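4　台面、网格与小件

4.1　场地与资料来源

本节讨论摆放作业所依托的物质条件，即覆盖台面的纸板、以胶带划出的网格，以及在网格上反复取放的小型方块。前一节已经说明作业任务的编排方式，此处不再重复，仅在涉及台面使用强度时加以引述。

资料来自Warnholm与Kamgate两处场地。两处场地共有17张工作台纳入本研究，各台的覆面方式、划线方式和小件种类均在四月开始登记，登记工作持续了3个季度。登记内容包括覆面材料的来源与更换时间、胶带的颜色与走向、网格的维护情况，以及每次更换之后首轮作业的备注。除登记表之外，我们还查阅了两处场地的台面维护簿，并对负责台面管理的Guadalupe Zepeda和Elias Chamoun分别进行了访谈。访谈采用半结构方式，围绕材料选择、划线程序、磨损判断与更换标准展开。受访者的说法与维护簿记载不一致时，以维护簿为准，并在文中注明。

需要说明的是，维护簿最初是为内部管理而设，记录者对同一现象的用词并不统一。例如，胶带边缘翘起在Warnholm的簿中多记作“起边”，在Kamgate则记作“卷角”或“松边”。纸板表面纤维受损，前者称“起毛”，后者称“磨白”。我们在编码时将上述说法归并，归并规则由两名编码人员独立拟定后对照修订。少数条目仅写“已处理”，无法判断处理对象，这类条目未计入下文的分析。

登记期内，工作台的位置有过几次调整。Warnholm有两张台由靠窗一侧移至房间内侧，Kamgate则在更换地面材料时将全部台子暂时挪开，其后按原位复原。位置调整本身不属于本节的讨论范围，但调整前后的光照条件有所变化，对胶带与覆面之间的视觉对比产生了影响，相关内容见4.4。

4.2　覆面材料的选择

两处场地在登记开始之前使用过多种覆面，包括裸露的台板、织物垫、橡胶垫和纸板。裸露台板的主要困难在于反光和滑移。方块在硬质光滑表面上被轻触之后容易移位，摆放结果的核对因此变得困难；台板上的旧划痕也容易与新划的标线混淆。织物垫能够抑制滑移，但在反复拉扯之后会起皱，皱褶处的方块往往倾斜，网格线也随之变形。橡胶垫较为平整，其不足在于胶带附着力偏弱，部分胶带在数日之内即整段脱开，且垫子本身的气味在通风较差的房间内引起过使用者的意见。

纸板的优点首先在于易得。包装用纸板展开之后即可裁切，尺寸不足时可以拼接，损坏之后也可以局部更换。其次，纸板表面具有适度的摩擦，小件落下时不易弹开，轻触之后的位移也较小。再次，纸板对胶带的附着较为可靠，划线之后可以维持较长时间。Guadalupe Zepeda在访谈中指出，她最初选择纸板只是为了保护台面，原拟在正式开展作业时换用专门定制的垫材，但试用之后发现纸板已能满足要求，定制计划遂搁置。

纸板的不足同样明显。其一，纸板对湿度敏感。Warnholm的维护簿中，雨季的“拱起”记录明显多于其他时段。拱起多发生在拼接处附近和台面中部，后者是由于四边已经固定，受潮膨胀之后无处伸展。其二，纸板的表面有方向性，顺着与横着纹路推动小件时手感不同，部分使用者能够察觉这一差别，并据此调整推动的力度。其三，揭除胶带时容易带起表层纤维，留下浅色的痕迹，重新划线时须避开这些部位，或将整块纸板翻面使用。

关于翻面使用，两处场地的做法不同。Kamgate允许翻面一次，翻面之后的纸板在簿中另行编号，以便区分。Warnholm则规定不得翻面，理由是纸板背面常有印刷文字和折痕，容易干扰对标线的辨认。我们对照了两处场地的更换周期，翻面做法确实延长了单块纸板的使用时间，但翻面之后的纸板平整度较差，拱起记录相对集中。两种做法各有得失，不宜脱离当地的材料供应情况作简单评判。

覆面的固定方式也值得记录。常见做法有三种：以宽胶带沿台沿封边，以夹具夹持四角，或在纸板背面涂布少量可揭胶。封边最为牢靠，但更换时费时，且残胶需要另行清理。夹具便于拆装，不过会占用台沿空间，靠近台沿的格子因而难以使用。背胶方式介于二者之间，其困难在于涂布量不易掌握，涂布不均时纸板表面会出现轻微起伏。Kamgate在登记后期统一采用封边与背胶相结合的做法，即四边封边、中部点状涂胶，中部拱起的记录随之减少。

颜色方面，未经印刷的纸板多为褐色，与常见的彩色胶带和彩色小件均有足够的区别。曾有建议将纸板涂成白色或灰色，以取得更均匀的背景。Warnholm在一张台上做过尝试，涂层干燥之后表面变硬，摩擦减小，小件落点的散布随之增大，胶带的附着也不及原来。该台在下一次更换时恢复为未涂布的纸板。

4.3　网格的划定

网格的作用在于为摆放提供共同的参照。没有网格时，使用者只能以台沿或其他物件为参照描述位置，描述往往冗长，且不同使用者的表述难以相互对应。划出网格之后，位置可以用行与列指称，口头交接和书面记录都得以简化。

网格的疏密是划线时首先要决定的问题。两处场地都曾使用过较密的网格，意在提高位置描述的精度。实际使用中，密格带来了若干不便：胶带本身有一定宽度，格子越小，胶带所占的面积比例越高，小件压线的情形也越多；胶带略高于纸板表面，方块一角落在胶带上时会轻微倾斜，核对者须判断其归属于哪一格。经过比较，两处场地先后改用较疏的大格，格内的细微位置差别另以文字备注说明。Elias Chamoun对此的解释是，多数作业只需要知道方块位于哪一格，偶尔需要更细的区分时，写上“偏左”“近线”即可满足核对需要。

胶带的走向一般先定纵线，再定横线。纵线沿台面的长边铺设，数量较少；横线与之相交，按既定间隔依次铺设。先铺纵线的好处在于，长线一旦拉直，其后的横线可以以其为基准校正角度。反之，如果先铺横线，则每一条横线的微小偏差都会在铺设纵线时显现出来，返工较多。维护簿中关于“返工”的记载，大部分集中在尚未统一铺设顺序的时期。

胶带的拉伸也会影响直线度。铺设长线时，如果用力拉紧，胶带在粘贴后会缓慢回缩，端部随之翘起；如果过于松弛，则线条容易弯曲。较为稳妥的做法是先在纸板上以铅笔轻画基线，再将胶带一端固定，沿基线逐段压实，全程不施加明显的拉力。压实时使用平整的刮板，不宜用指甲，以免在纸板上留下压痕。铅笔基线应略短于胶带，使其在铺设之后完全被覆盖，避免残留的铅笔线被误认为格线。

交点处的处理有两种方式，即直接叠压和断开对接。直接叠压施工简便，交点的位置清楚，但该处厚度增加，方块经过时会有轻微的阻滞。断开对接可以保持厚度一致，代价是端头数量大幅增加，而端头恰是最容易翘起的部位。两处场地最终都采用直接叠压，并在任务编排时尽量不将目标位置设在交点上。对于确需在交点附近取放的作业，则要求在备注中写明方块与交点的相对位置。

胶带颜色的选择，须同时考虑与纸板的对比和与小件的区分。登记期内使用过的颜色有黑、白、黄、蓝。黑色胶带与纸板的对比最强，但与阴影容易混淆，在侧光条件下尤为明显。白色胶带容易沾污，使用一段时间后边缘发灰。黄色与褐色纸板过于接近，稍远处即难以辨认。蓝色与褐色的色相差别较大，亮度也有一定距离，在两处场地的照明条件下都较为稳定。在小件为红色的作业中，蓝色胶带同样不会与小件混淆。

图3所示的台面即采用这一组合：褐色纸板上以蓝色胶带划分大格，纵向两条，横向若干条，作业所用的小件为红色方块。

图3　纸板覆面与蓝色胶带网格。共见三枚红色方块，其中两枚置于同一纵列的不同格内，一枚位于台面上方、靠近格线相交处。 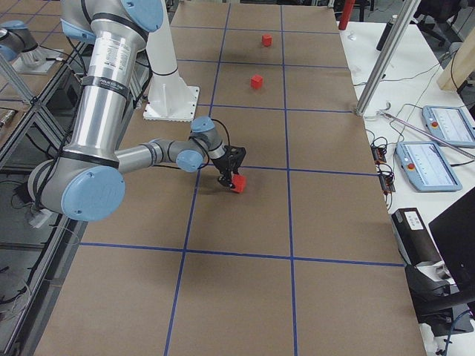 网格铺设完成之后须作编号。编号不直接写在格内，以免文字与小件相互干扰，通常写在台沿的封边胶带上，或另绘一张对照图存放于维护簿中。Warnholm采用前一种方式，使用者可以随时查对，但封边更换后编号须重新书写，曾有一次重写时将行序颠倒，导致该台其后若干份记录需要更正。Kamgate采用后一种方式，对照图随覆面编号归档，更换覆面时同时更换对照图，未出现类似的差错，但新使用者需要较长时间才能熟悉格子的编号。

编号的起点应当统一。两处场地最初各自规定，Warnholm以使用者所站一侧的左端为起点，Kamgate则以靠门一侧为起点。两处之间交换记录时，须先作换算。登记后期，经双方商定，统一以使用者所站一侧的左端为起点，列号在前，行号在后。此前的记录不作追改，仅在归档时附加说明。

格子的尺寸不必严格相等。受台面长度和拼接位置的限制，靠近台沿的格子往往略大或略小。只要编号清楚，这种差别对多数作业没有影响。但在比较不同台子的落点分布时，应以格内相对位置作为比较单位，不宜直接使用距离。本研究在早期的一次汇总中忽视了这一点，所得的分布图在边缘处出现了不合理的聚集，后经重新计算予以更正。

4.4　照明与辨认

台面的照明对网格和小件的辨认有直接影响。两处场地的房间照明均以顶灯为主，Warnholm另有侧窗。靠窗的台子在下午时段受到斜射光，纸板表面的微小起伏会投下细长的阴影，与深色胶带相混。方块的阴影同样会延伸至相邻的格内，初次参与核对的人员有时据阴影判断方块的归属，造成误记。

将台子移至房间内侧之后，这一问题基本消失，但整体亮度降低，远端格子的辨认变得费力。Warnholm因此增设了一盏高位灯，灯位设在台子长边的上方。灯位过低时，胶带表面会出现反光，反光处的蓝色看上去偏白，与周围线段不连续。将灯抬高并略向外偏之后，反光明显减弱。哑光胶带的反光问题较轻，但其附着力普遍弱于光面胶带，更换频次也随之提高。

周围物件的遮挡是另一项影响因素。工作台旁通常有立柱、护框或架体，其阴影在一天之中位置固定，使用者习惯之后一般不受其影响。相比之下，临时放置的物件更容易造成误判。Kamgate规定，作业期间台面上不得放置与任务无关的物品，记录簿、笔和卷尺一律放在侧架上。该规定的执行情况总体良好，维护簿中仅有零星的提醒记录。

关于纸板颜色随时间的变化，Guadalupe Zepeda提供了一项值得注意的观察。她指出，长期使用的纸板在常用格内颜色会逐渐变深，而边缘格子保持原色，久而久之，常用区域可以凭颜色直接看出。我们比对了更换时留存的纸板样片，多数样片中确有这种差别，但差别的程度因台而异，与任务编排中各格的使用次数并不完全对应。汗渍、灰尘和小件表面的磨屑都可能是成因，现有资料不足以作出区分。

4.5　小件的规格与保管

两处场地使用的小件以方块为主。方块的六个面形状相同，落下之后的姿态种类有限，便于描述和核对；与圆柱体或球体相比，方块静置时稳定，不会在台面轻微震动时滚离原位。登记期内也使用过圆柱体和不规则件，其数据在第六节中单独讨论。

方块的颜色以单色为宜。早期的一套方块各面颜色不同，本意在于记录其翻转情况，实际使用时，核对者须逐枚辨认朝上的颜色，用时明显增加，且面色在磨损之后难以区分。改用单色方块之后，翻转情况不再记录，位置记录的差错有所减少。红色在褐色纸板和蓝色胶带之间最为醒目，两处场地都以红色作为常用色，其他颜色仅在需要区分目标件与非目标件时使用。

同色方块带来的问题是彼此难以区分。当台面上同时有数枚红色方块时，如果记录只写“红色方块”，事后便无法确定所指为哪一枚。处理办法有两种：一是在方块底面编号，二是在记录中以位置指称，例如“第二列第四行之方块”。前一种办法在方块翻转之后可能失效，编号面未必朝下，也未必朝上；后一种办法要求记录者在每次取放前后都写明位置。经过试行，两处场地均采用位置指称，底面编号仅用于入库清点。

方块的数量应与任务相称。数量过多时，相邻方块容易相互触碰，位移的起因难以判断；数量过少时，每完成一轮都须重新布置，准备时间在总时间中所占的比重偏高。各任务所用的方块数量由任务单规定，使用者不得自行增减。任务单同时规定了初始位置的分布方式，常见的有同列分布、同行分布和对角分布。同列分布便于由近及远依次取用，远端的方块对伸及范围的要求较高，适合用于检验台面远端的平整程度；同行分布各件远近相当，适合用于比较左右两侧的差别。

方块的表面状况须定期检查。棱角磨圆之后，方块在胶带边缘处更容易滑过，落点的散布会相应变化。表面沾有胶渍时则相反，方块可能粘附在纸板上，取起时带动纸板表层。Estis提供的一批方块在入库时表面有薄层脱模残留，初期手感偏滑，擦拭之后恢复正常。Sleiman提供的方块表面略粗，初期摩擦较大，使用一段时间后与前者接近。两批方块不宜混用，维护簿中对此有明确规定，入库标签上也注明批次。

保管方面，方块使用后按批次放入带盖的盒内，盒内不另设分格。曾有人提议为每枚方块设置单独的格位，以减少相互磕碰，但清点和取用的时间随之增加，磕碰造成的磨损与台面使用造成的磨损相比又十分有限，该提议未予采纳。盒盖内侧附清点表，每次取用和归还均须登记数量。登记期内发生过数次数量不符，其中多数方块后来在台下或侧架后方找到。

4.6　复位与交接

每轮作业结束之后，台面须恢复至任务单规定的初始状态，称为复位。复位包括三项工作：将方块移回初始格内，检查胶带有无翘起，以及清除台面上的碎屑。复位由当班人员完成，交接时由接班人员核对。核对的重点在于方块是否位于规定的格内，至于格内的具体位置，除任务单另有要求外不作规定。

复位的宽严程度曾引起讨论。Elias Chamoun主张严格复位，即以模板确定方块在格内的位置和朝向，使每轮作业的起点完全一致。Guadalupe Zepeda则认为，格内位置的自然变化更接近日常使用中的情形，过于严格的复位会掩盖台面不平整等问题。双方的意见均有依据。最终的做法是将任务分为两类，用于比较台面材料的任务采用模板复位，其余任务采用格内自由复位。两类任务的数据在归档时分开存放，分析时也不合并。

模板以薄纸板制成，中部开孔，孔的形状与方块底面一致，外沿与格线对齐。使用时将模板置于格内，放入方块，再将模板垂直提起。提起时如有倾斜，模板会带动方块移位，须重新放置。熟练人员完成一次模板复位所需的时间与自由复位相差不大，初学人员则明显较慢。模板本身也会磨损，孔沿松动之后应予更换，更换标准参照覆面纸板执行。

交接时的口头说明应当简短。维护簿附有一份交接用语表，规定了位置、状态和异常的说法，例如“第一列第三行压线”“中部轻微拱起，未处理”。用语表施行之后，交接双方对同一情况的记述趋于一致。个别人员仍习惯以手指示意，事后簿中缺少相应文字，这类情形在登记中期经提醒后减少。

碎屑的来源主要有三类，即纸板纤维、胶带边缘的残胶颗粒和外来灰尘。纸板纤维多见于常用格内，颗粒细小，以软刷沿纹路方向清扫即可。残胶颗粒有粘性，软刷无法清除，可用一小段胶带轻粘带走，但不应用力按压，以免损伤纸板表面。湿布擦拭在任何情况下均不允许。Warnholm曾有一次误用湿布，擦拭区域在次日出现拱起，整块覆面提前更换。

4.7　磨损与更换

覆面的更换由定期更换和临时更换两部分组成。定期更换的间隔最初定为80个作业班次，该数值来自Kamgate早期的使用经验，当时多数纸板在这一期限前后出现明显的起毛。登记开始后，两处场地均沿用这一间隔，并允许在状况良好时推迟，推迟须由管理人员在簿中签认。临时更换则适用于拱起、破损、受潮和大面积脱线等情形，不受间隔限制。

从登记结果看，覆面的磨损在台面上分布并不均匀。靠近使用者一侧和中部的格子磨损较重，远端和两侧的格子磨损较轻。交点附近的磨损有其特点：纸板本身受胶带保护，损坏不多，胶带则因叠压而略高，边缘易被方块的棱角刮起。刮起初期仅为细小的毛边，若不及时处理，毛边会逐渐延伸成翘起的一段，再经数次触碰即可能整段脱开。

局部修补是延长使用期限的有效手段。胶带翘起时，应先将翘起部分剪去，再以新胶带补齐，不宜在旧胶带上直接加贴。加贴虽然省时，但厚度增加，且下层松动部分仍会带动上层脱开。纸板表面局部破损时，可裁取同等厚度的纸板嵌补，嵌补处的纹路方向应与原纸板一致。嵌补的边缘难以完全平整，因此嵌补之后的格子不再用于模板复位类任务，簿中应作标记。

更换工作一般安排在当日作业结束之后，由两人配合完成。先揭除格线胶带，再揭封边，随后取下纸板，清理台板上的残胶。残胶清理是其中最费时的一步，以塑料刮片为主要工具，金属刮片会在台板上留下划痕，不予使用。清理完毕后检查台板的平整情况，再铺设新纸板，封边，画基线，铺格线，最后书写编号或归档对照图。新覆面铺设之后应静置一夜，待纸板与室内湿度趋于一致，次日检查无拱起方可使用。

静置的必要性在登记初期未得到充分重视。当时为赶进度，部分覆面铺设后立即投入使用，其中几块在使用首日即出现中部拱起，网格线随之弯曲，当日记录不得不作废。静置规定施行之后，首日拱起的记录基本消失。纸板在裁切之前也应在室内存放一段时间，存放时平放，不可竖立，竖立存放的纸板容易形成整体弯曲，铺设后边缘难以压平。

材料消耗方面，登记期内两处场地用于格线的胶带合计几乎80卷，其中用于局部修补的部分多于预期。胶带的领用按卷登记，剩余不足一卷的部分未作细分，故该数字只能反映总体用量。纸板多取自包装材料，来源不一，厚度也有差别，未作统一的用量统计。今后如需对覆面成本进行核算，应当在领用时登记纸板的面积和厚度。

旧覆面的处置亦有规定。更换下来的纸板先剪取样片，样片取自常用格、边缘格和交点各一处，标注覆面编号后平放存档，其余部分作废纸回收。胶带须在回收前揭除，揭除困难的部位连同纸板一并剪下，另行处理。样片存档的目的在于为磨损比较提供实物依据，4.4中关于颜色变化的比对即以此为基础。样片面积有限，难以反映整块覆面的拱起情况，这一部分信息只能依靠维护簿的文字记载。

4.8　资料的局限

上述资料存在若干局限。两处场地的覆面材料来源不同，纸板厚度和纹路未能统一，因此关于磨损速度的比较只能在同一场地内进行。湿度数据来自房间内的固定测点，与台面处的实际湿度可能有差异，靠窗台子的差异应当更大。维护簿的记录频次受当班人员习惯影响，记录较少的时段未必意味着状况良好。

访谈部分的局限在于受访人数少，且两位受访者均参与了维护规则的制定，对规则的评价可能偏于肯定。我们曾计划对一般使用者进行补充访谈，后因排班变动，仅收集到少量书面意见。书面意见主要涉及三个方面：交点处胶带偏高，远端格子的编号不易看清，以及清点表的栏目过于繁琐。前两项意见与维护簿的记载相符，第三项已转交管理人员，清点表在登记末期作了简化，简化前后的表格样式列于附录乙。

此外，关于网格疏密的判断主要依据现有任务得出。若任务要求更高的位置精度，大格是否仍然适用，须另行检验。可以考虑在大格内以细铅笔线作二级划分，既不增加胶带数量，也不改变台面高度。Kamgate已在一张台上试画，铅笔线在常用格内磨损较快，数日后即模糊不清，边缘格内则保持较好。试画工作尚在进行，其记录与其他台分开归档。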